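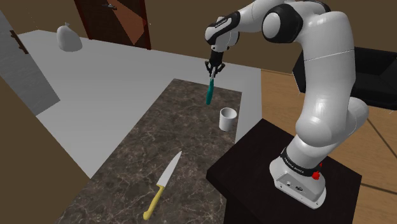
Is anyone ever going to build on that hill, or will it be more pegs and string until we're all past caring? Fair question, left on the comments page by a reader signing off as Trotudside Neighbour, and I thought I'd start this report with it because you've probably been wondering too.

28 Mar 2022

So, where are we with the Trotudside land! The boundary survey is finished and it went our way, mostly. All 18 plots are now marked and registered, and the strip along the northern hedge (the one I moaned about in my last report) does belong to us. Flukano put in the last 156 metres of the access track before the clocks changed, with a proper turning space at the top - you can get a delivery lorry round it, though I wouldn't want to be the one driving.

Water is the slow bit. The main stops short of plot 11 and Achari want another 600 metres of pipe laid before they'll sign anything. We had allowed for less than that, so I've moved money across from landscaping and there's still 3000 pounds left in the contingency pot. I'd like to keep it there if you're happy with that.

Sales are better than I'd hoped. The lower plots with the valley views went first, as you'd expect, and the two corner ones are under offer. The steep pair behind the old quarry haven't had a nibble. Vultel think we should join them up and sell them as one large site with trees, and I'm coming round to it, but it would mean a fresh planning form and another fee, so I need a yes or no from you before I ask.

Still to do: drainage report, street name (please, not another Meadow something), gate for the bottom entrance. I'm aiming to have water on all the plots by September and to release the next part of your loan request then - I'll send the drawdown figures separately once Achari's quote is in.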